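Accept cookies to continue reading. We use cookies to remember your settings.

Speaker notes: Keeping a leather sofa for twenty years

By Osvaldo Miranda
February 15, 2026
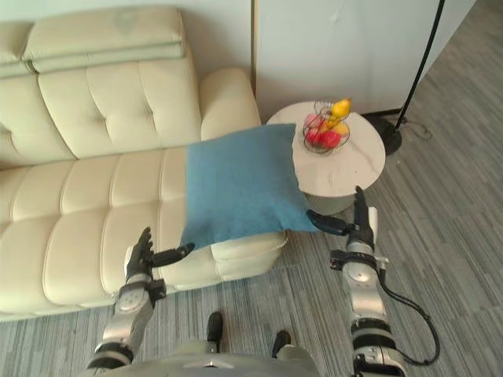
Cream leather sofa with channel stitching and a blue pillow.

Opening

Good evening. Say thanks to the Esteo Library for the room. Mention the restrooms are through the back door and the handout is on the chair by the exit.

I have worked on furniture for most of my adult life, first on the floor at Jendden and then in my own shop. Tonight is about leather seating. How to buy it, how to clean it, when to repair it and when to leave it alone. Questions any time. If I am going too fast, raise a hand.

Ask the room: who owns a leather sofa or chair? Who has cleaned it in the last year? Wait for hands. Who used baby wipes? Wait again.

Slide 2. What you bought

Most of what people call leather falls into two groups for cleaning purposes. Protected leather has a pigment coat and a clear finish on top. Unprotected leather, often sold as aniline, has dye in it and very little on the surface. Suede and nubuck are separate and I will not cover them tonight.

The water test. Pick a hidden spot, such as the back of a leg panel. Put down one drop of clean water. If it sits there, you have a finish. If it soaks in and goes dark, you don't, or the finish has worn off. Let it dry before you decide anything.

Then the tag. Look under the seat cushions or on the dust cover underneath. Many sofas are leather only where you touch them, with vinyl on the sides and back. There is nothing wrong with that if you paid the right price for it. It matters for repairs, because color that sticks to leather may peel off vinyl.

Bonded leather. Keep this short. It is ground scraps on a fabric backing with a plastic layer on top. When it starts to flake, cleaning will not stop it and neither will conditioner. I turn these jobs down. Somebody will have one at home and will want to argue, so offer to talk after.

Slide 3. Light colors

White, cream, tan. People are afraid of them and I think they are easier in one way: you see dirt early. On a brown sofa the dirt builds up for years before anyone notices, and by then it has worked into the finish.

Where it shows first: the headrest area and the tops of the arms. Hair products, skin oil, hand lotion. Oil softens the finish over time. If the leather feels sticky or tacky where your head goes, the oil is in there and a wipe will not get it all.

Blue jeans. Dye transfer from new denim is the complaint I hear most. Wash new jeans twice before you sit on anything pale. The same goes for throws and pillows in strong colors. Rub a damp white cloth on the pillow before it goes on the sofa. If color comes off on the cloth, it can come off on the leather.

Newspaper ink, same problem. Fewer people have it now.

Slide 4. Stitched channels, tufts and seams

Any seat with deep stitching collects crumbs and grit. Grit is the real trouble. Every time you sit down it rubs against the thread, and thread wears out before leather does.

Vacuum first, always, with the soft brush head. Go along the seam, then back the other way. Hold the channel open with two fingers and get down into it. A dry paintbrush with soft bristles works for what the vacuum misses. (Hold up the brush. Pass it around.)

Do not use a toothpick or a butter knife. I have replaced panels that were cut this way.

Do not pour cleaner into a seam. It runs through the needle holes and into the foam. Put it on the cloth, wring the cloth out, then wipe.

Slide 5. The cleaning routine

Read this one slowly. People write it down.

Weekly: dry microfiber cloth over the arms, the headrest and the seat.

Monthly: vacuum the seams.

Every three months: a mild leather cleaner, on a sponge, foam only. Work one cushion at a time. Wipe with a damp cloth, then a dry one. Don't scrub. If the cloth picks up the color of the sofa, stop and let it dry.

Twice a year: conditioner or protector, depending on the leather. A thin coat. If it still feels greasy the next morning you used too much. Buff it off.

What I keep off leather: vinegar, olive oil, saddle soap, glass cleaner, rubbing alcohol, magic sponges. The sponges are fine sandpaper. They make a stain look lighter by taking off the finish around it.

Someone will ask which brand. I use the Oline cleaner in the shop and have for a long time. I don't sell it and they don't pay me. Any mild cleaner labeled for finished leather should be fine. Test it out of sight first.

Slide 6. Sun and heat

Keep the sofa at least two feet from a radiator or heat vent. Farther if you can. Dry heat pulls moisture out and the leather stiffens, then cracks where it bends.

Direct sun fades it. If you can't move the sofa, close the blinds in the afternoon, and swap the loose cushions end for end if they come off and match. Fixed cushions you can't swap, so it has to be the blinds.

Creases are normal. Leather stretches where it is sat on. I get calls every March from people who bought over the holidays and think the sofa is defective. Soft creases and some loosening in the seat are expected. Cracks in the color are a different matter, so call the store about those.

Slide 7. The Simiyu job

This is the long story. Skip it if we are past the half hour.

The Simiyu Hotel had lobby seating in a pale finished leather. The manager wanted everything replaced and had a quote for it. I went over to look at 14 pieces. Most of them were only dirty. Two had split seams, and one chair had a cigarette burn on the arm, which I patched from behind and filled.

The cleaning took a week of nights, working after the lobby slowed down. We took the color back up on the headrests and arms after degreasing them. Degreasing is the step people skip. New color will not hold over oil. The first arm I did at Jendden peeled in a month for that reason, and I had to do it over on my own time.

Total in supplies came to $608. I remember the number because the original estimate I gave them was $603 and the manager asked me what the other five dollars was for. It was thread.

Pause for questions here.

Slide 8. Repair or replace

Worth repairing: split seams, small tears, worn color, a flat seat. Flat seats are usually the foam. New foam in a seat cushion costs much less than a sofa and takes a shop a day or so.

Check the frame before you spend on the leather. Lift one front corner a few inches. The other front leg should come up soon after. If it stays on the floor, the frame is flexing. Sit at each end and listen for creaking.

Not worth it, in my view: bonded leather that is flaking, a broken frame on a cheap sofa, pet urine that has reached the foam in several cushions.

Get the price in writing. Ask the shop for a color sample on a scrap, and look at it at home in daylight and again under your lamps.

Close

Handout has the routine on the front and the list of things to avoid on the back. I will stay until they lock up. If you brought a tag or a photo, come up to the table and we can look at it.

Remember to collect the paintbrush.

Last updated after the second rehearsal; slide 7 shortened.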